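The Year I Finally Learned Where My Water Shuts Off

I was standing in two inches of water in my socks, holding a flashlight in my teeth, when it hit me that I had lived in this house for eight years and had no idea how to turn the water off. None! I knew where the good takeout menus were. I knew which stair creaked. But the main shutoff? I was opening closet doors like I was on a game show.

I did find it in the end (behind the paint cans, naturally), and of course it wouldn't budge.

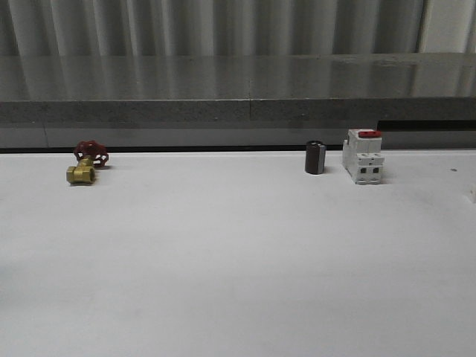
Home & Garage Desk

My water bill that month said I'd used 1,113 gallons more than the month before, and I kept it on the fridge all fall as a kind of punishment. It also got me asking around. I started bringing up shutoffs at dinner parties, which is a great way to get seated next to the dog. Most of my friends could tell me their Wi-Fi password without blinking and couldn't tell me where the water came into the house.

So in September I signed up for a beginner's home repair class at Hegazy Hardware, over on the old side of Zotia. It ran for 60 minutes on a weeknight, there was bad coffee, and I loved every bit of it. We learned that a gate valve works by lowering a little wedge across the pipe, and that if you leave one alone for years it can seize up on you. The fix for that is almost embarrassingly easy. Turn it closed, turn it open, do it again, and put it on the calendar for next year. If it fights you, stop and call a plumber before you snap the stem. 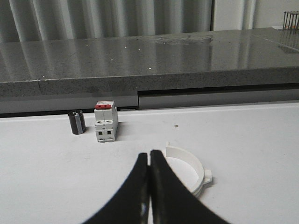

A white table, seen close up.

The second half of the class was breakers, and I'll admit I'd been dreading it. My panel at home was labeled by someone with beautiful handwriting and no interest in the truth. "Den" was the dishwasher. "Porch" did nothing I could find. I went home and spent an evening with a lamp and a roll of tape, plugging in and yelling up the stairs to my sister, who yelled back things I can't print in this magazine.
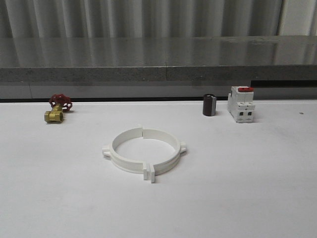
We got the whole thing mapped by bedtime, and the new labels are ugly and correct. Since then I've talked my neighbors on Mident Street into doing theirs, and one couple found out their garage was on the same circuit as the baby monitor. The store has added a fall session at its Herkora branch, too, and I've already put my name down. It's on toilets. I'm bringing my own coffee this time.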